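Bench notebook, chores rig
Saturday, second coffee

Elango asked on the way out yesterday whether the arm could do the dishes yet. He asks this every week, in the tone other people use for the weather. I told him it could do a dish, provided the dish was where the last dish had been and he wasn't in a hurry to eat off it.

So, today's entry, for whoever picks this up on the next shift, which I assume is Taha.

The task list is still the one we wrote in November, when we were younger. Seven chores, every one of them a thing a bored twelve-year-old can do while looking at a phone. Standing: two I would call done, in the sense that I'd let them happen while I was in the next room with the door open. The other five range from "works if I tidy up first" to "please stop." Tidying up first is the sore point. If I have to straighten the table so the machine can straighten the table, I have hired a very expensive witness.

The cloth stuff is the worst of it and has been all along. Rigid things forgive you. A box you grab slightly off is still a box, and it comes along. Felt and fabric go along with whatever you do to them and then quietly turn into a different shape, and the planner is left holding a corner of something it no longer recognizes. The Prornau people claim their grasp model treats soft goods as "just another category." I would like to see their laundry.

Clear plastic is second worst. Depth readings go straight through the wall and come back with a shelf, a lamp and an opinion. I spent most of the morning on this and ended up putting masking settings back to where they were on Tuesday's branch, then regretting it, then putting them forward again. Current state of the file is "forward." Taha, if you find it otherwise, it was the regret.

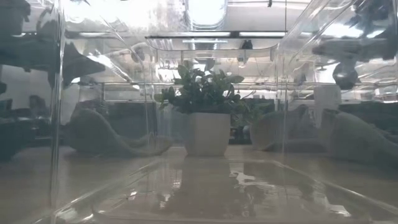

Potted plant, soft things on either side of it, acrylic all around.

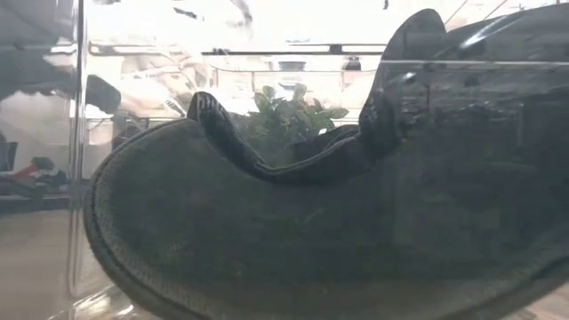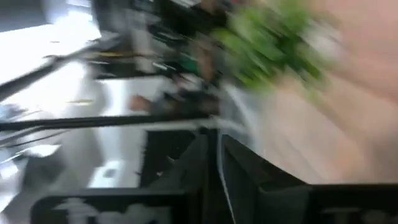 Logged 133 attempts on the current settings, all chores together. I am not going to write the success rate here because Elango reads these and he will put it on a slide. It's in the sheet. What I will say is that the average is useless and the failures are the interesting part, so some notes on those.

Hesitation. The arm comes down nicely, gets within a finger's width and stops to think. Then it backs off and comes down again, just as nicely, and stops to think. I timed one of these until I got embarrassed for both of us. Pretty sure it's the confidence threshold and a noisy estimate swapping places over the line. Raised the threshold: it stopped hesitating and started missing. Lowered it: it grabbed the wall. Left it in the middle, where it does a little of each.

Reflections as objects. We've seen this before and wrote it up under "ghosts" near the front of the book. It still tries to pick up things that are only there in the plastic. I've got some sympathy, having walked into the glass door at the Fleris office in front of their whole sales staff.

Leafy things. Greens are soft, they spring back, and they have no edge you can point to and say, start here. A firm grip bruises them and a gentle one leaves them behind. The current finger pads are a compromise I made at the end of a long day and I don't defend them. Silicone ones from Van Wijk are on order. They were also on order the last time I wrote that.

Wrist blur. On fast moves the wrist view is mush, and the policy was trained mostly on slow ones. Two ways out: slow the arm down, or feed it more mush and hope. Taha wants more mush. I want slow, but then the whole chore takes so long that the person it was supposed to help has come over and done it, which I've now watched happen. Did it myself, in fact, during lunch. Picked the thing up and put it away without even deciding to.

That's really the problem with the question Elango keeps asking. Can it do the chore – sure, on a good run, with the lights the way we like them. Would you want it in your kitchen is a separate matter. My sister in Skurkusville has a kitchen with two kids in it and a drawer that doesn't close. I think about that drawer whenever somebody shows me a demo on a clean table. It has a whisk in it that's been jammed sideways for over 5 years. I'd give any machine on the market full marks for getting that whisk out, and I'd like to be there for it.

The shop-floor side is further along and I should be fair about it. The kitting task runs. It's dull, the parts arrive facing the right way, and the bin doesn't change its mind. If someone asked me to bet on where these things earn their keep first, I'd bet on the dull bench and not on the sink. Van Wijk has apparently been running something like it overnight and the only complaint is the noise. We should ask them what they do about lighting. I suspect they do nothing and simply have no windows.

To do:
Redo the wall mask with the overhead lights at half.
Split the log by object type so the cloth stops dragging everybody down.
Slow approach, fast retreat. Try that before touching the blur data.
Ask Taha where the good calipers went.
Reprint the task list. The copy on the door has a coffee ring around chore four, and I'd been reading it as a zero.

One more thing, for the record. Around three the arm did a clean pick and place on a piece of felt, first try, no dithering, flat as you please. I ran it again with the same settings and it dropped the thing on the floor and then went back to home position as though it had been asked to. Both are in the log. I've marked the first one so that we don't throw it out as an outlier, though it probably is one.

Shutting down for tonight. The compressor still hisses a bit after you close the valve, leave it alone, it stops.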